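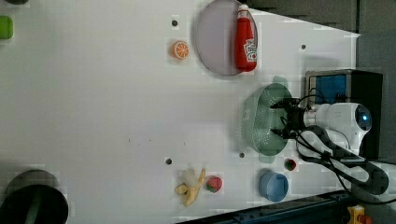 Table layout, kitchen set, 2020-02-10

Ketchup stays on the round plate, lying down. The orange slice goes to the left of it. I moved the light blue bowl two times in January and I don't want to move it again.
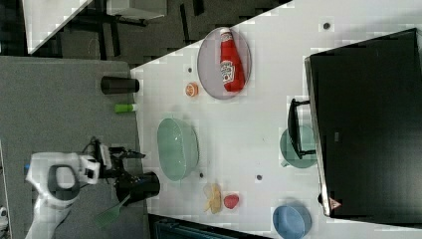
Green bowl in the middle, yellow and red food pieces in the lower center.

The black cup is still on the gray side table. Degefa asks for 24 cm of free space before the oven handle, I must measure.

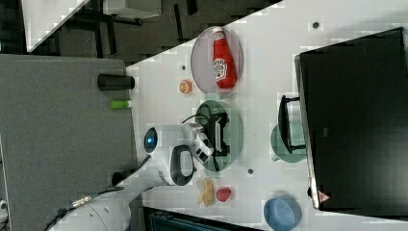

Tsegereda Abera, workshop assistant, Hirkero

The small teal dish is too close to the handle, in my opinion. Please leave the ketchup label up, it is easier to compare between days.
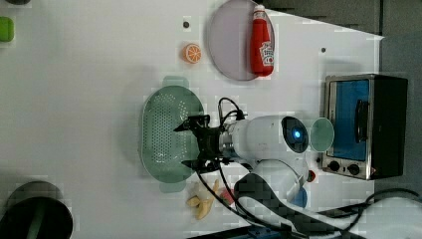
To do

Find a box for the colander and the pale green lid. Write the list for Rindard.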